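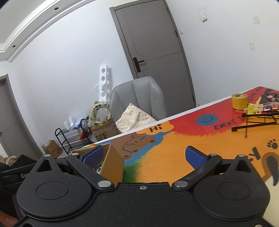
Der bemalte Tisch im Gruppenraum, links der Karton mit dem bunt verpackten Inhalt

hskoryk
Wir haben im August mit den Jugendlichen die Tischplatte bemalt, in Farbblöcken, viel Rot und Orange, dazu Sprüche, ein blauer Smiley und eine Sprechblase mit "Hi". Jetzt soll Klarlack drauf. Der Tisch wird täglich benutzt, meistens steht ein Karton mit eingepackten Süßigkeiten drauf und der wird ständig hin und her geschoben. Reicht Acryllack auf Wasserbasis oder muss es 2K sein?

vernon_l
Welche Farbe habt ihr genommen? Bei Acryl geht Wasserlack problemlos. Drei dünne Schichten, dazwischen mit 240er anschleifen, die erste aber nicht.

hskoryk
Acryl von Menetti, die matte. Die weiße Kante haben wir so gelassen.

Said_AR
Ich würde 2K nehmen. Wir hatten im Jugendtreff einen einfachen Wasserlack und nach einem halben Jahr waren die ersten Stellen durch, genau da, wo immer die Kisten stehen.

vernon_l
@Said_AR Dann war er zu dünn aufgetragen oder nicht ausgehärtet. Parkettlack auf Wasserbasis hält Kartons aus. 2K in einem Raum mit Jugendlichen würde ich lassen, das stinkt tagelang.

Said_AR
Es gibt auch 2K auf Wasserbasis. Riecht kaum. Kostet halt mehr.

laurier.r
Auf jeden Fall vorher an der Schrift testen. Bei uns war die mit Filzstift gemacht und ist beim ersten Pinselstrich verlaufen. War nicht mehr zu retten.

hskoryk
Die schwarze Schrift ist mit dem Pinsel gemalt, gleiche Farbe. Teste ich trotzdem an einem Buchstaben in der Ecke.

mackenzie_w
Ich würde gar nicht lackieren. Platte abwischen, Plexiglas drauflegen, fertig. Dann kann man nächstes Jahr neu malen.

vernon_l
Unter Plexi sammeln sich Krümel und Feuchtigkeit. Bei Süßkram auf dem Tisch keine gute Idee.

hskoryk
Ich nehme den Parkettlack, seidenmatt, und stelle den Karton so lange auf den Boden. Wie lange muss das trocknen, bis wieder was draufstehen darf?

vernon_l
Leichte Sachen nach einem Tag, volle Belastung nach einer Woche.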